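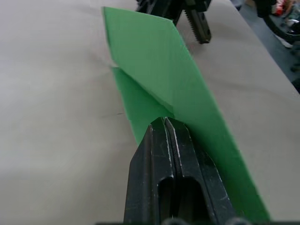 Bindery workshop, Prindlow
Notebook entry, May 13, 2022
Re: Ullbridge pamphlets, wrappers and paste

Continuing from the previous entry. The humidifier was refilled and the hygrometer reset before work began. The cupboard beneath the sink is still damp at the back and no boards are to be stored there until the plumber has been.

The Ullbridge deposit now stands at 231 pamphlets, all listed. The list was checked against the transfer sheet, and one discrepancy remains: item 573 is entered on the sheet as a sermon but the piece in the folder under that number is a seed catalogue. The numbers run on from an older series, so a gap or a swap is possible. The matter has been referred back to Ullbridge in writing. The folder is to be left as found until a reply is received.

Wrappers. It was agreed at the last review that each pamphlet would receive a plain folded wrapper without adhesive, and that the colour of the wrapper would indicate the state of the item: green for stable, cream for items needing spine repair, grey for items not to be issued. The Prindent sample book was consulted. The green takes a crisp fold with the grain and a poor one across it, where the surface fibres lift and the colour breaks to a lighter line. All wrappers are therefore to be cut with the grain running head to tail. Colleagues cutting from offcuts are asked to test a corner first and to pencil an arrow on the waste side.
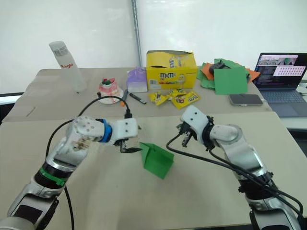
Green sheet, partly folded.

Fold tests. Strips were cut from each of the three colours, in both directions, and folded by hand with the bone folder, opened, and folded back the other way. The cream was the most forgiving. The grey cracked along the cross-grain fold sooner than expected and I would not wish to use it for anything thicker than a single section. A heavier grey may be available from Prindent in June. In the meantime the grey items can remain in their folders.

The colour of the green did not transfer to damp blotter after one hour under weight. The test should be repeated overnight. A slight tint on the blotter, even a faint one, would rule the paper out for direct contact, and an inner leaf of plain white would have to be added. That would increase the cutting time considerably. 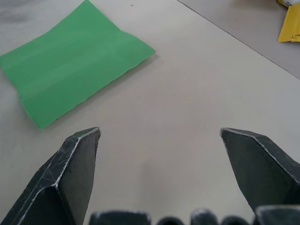 Paste. Two batches of wheat starch were made up, one at the usual consistency and one thinned. The usual batch was left too long on the heat and had to be sieved twice. The thinned batch was satisfactory and was used to line the spine of the cream-coded almanac of 1778, the oldest piece in the deposit. The lining tissue was laid in two widths with the torn edges overlapping. It has been left between blotters under light weight. The sewing thread is original and sound in all but the last section, which has been left hanging for the present. Resewing should be discussed before anyone proceeds.

The old Carrasco nipping press is again closing unevenly, tighter at the left. A strip of card under the right side of the platen corrects it for thin work. It should not be used for anything with a raised spine.

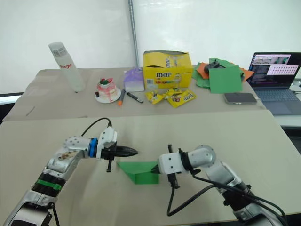

Stock. The remaining green will cover up to 80 wrappers at the small size, fewer if the larger quartos are done first. I propose that the small octavos be completed as one run and the quartos held over until the next delivery. Blotter is adequate. Bone folders: one is missing from the rack and should be returned. Scalpel blades are low and were added to the order form.

Outstanding:
Overnight blotter test, green.
Reply from Ullbridge concerning 573.
Change the blotters on the almanac in the morning and note any cockling.
Ask Prindent whether the heavier grey is supplied in the same sheet size.
Label the second paste jar. The date on the lid is from the previous batch.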